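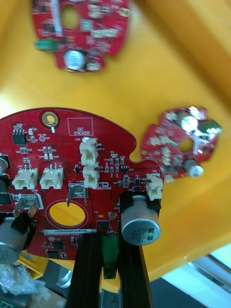 **Speaker notes: Small electrical goods and the household waste stream**
Eduardo Manalo, Dalisay Resource Office, 20 Mar 2022

**Opening (4 minutes)**

- Welcome delegates on behalf of the Office. Thank Skudero for the use of the hall.
- State the purpose of the session: to report on the February collection trial and to seek views on the draft guidance.
- Remind delegates that the draft is not yet policy and should not be quoted as such.

**Why small items are missed**

Large appliances are generally returned when a new one is delivered. Small items are kept in drawers or placed in the general bin. Residents told us that they did not know where to take them, and several believed that a charge applied. No charge applies at any of our sites.

Pause here. Ask for a show of hands: who has an old telephone at home?

**The February trial**

- Collection points were placed in 53 libraries, schools and shops across the Volar district.
- Nearly 700 households returned the survey card.
- Shops with long opening hours received the most items. Schools did well only where a letter had been sent home.
- Two sites closed early owing to building works. Their returns are left out of the tables. 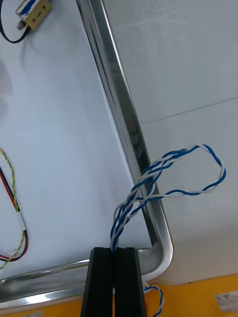
Move on to cost. Transport was the largest single item in the budget. Fekex collected on a fixed weekly round, and many containers were half full when they were emptied. The draft guidance therefore proposes collection on request, with a longest interval of one month.

If asked about batteries: they remain a separate stream and must be removed by the resident where this can be done safely. Refer detailed questions to the printed leaflet.

**Sorting and reuse**

Stress that reuse comes before recycling in the order of preference. Working parts have a value which is lost once mixed goods are crushed. The guidance asks contractors to set aside motors, leads and power supplies before bulk treatment.

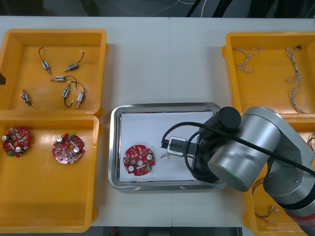
*Small DC motors with connectors, in an orange bin.*

**Closing**

- Written comments may be handed in at the desk or sent to the Office.
- Invite questions. Take those from district councils first.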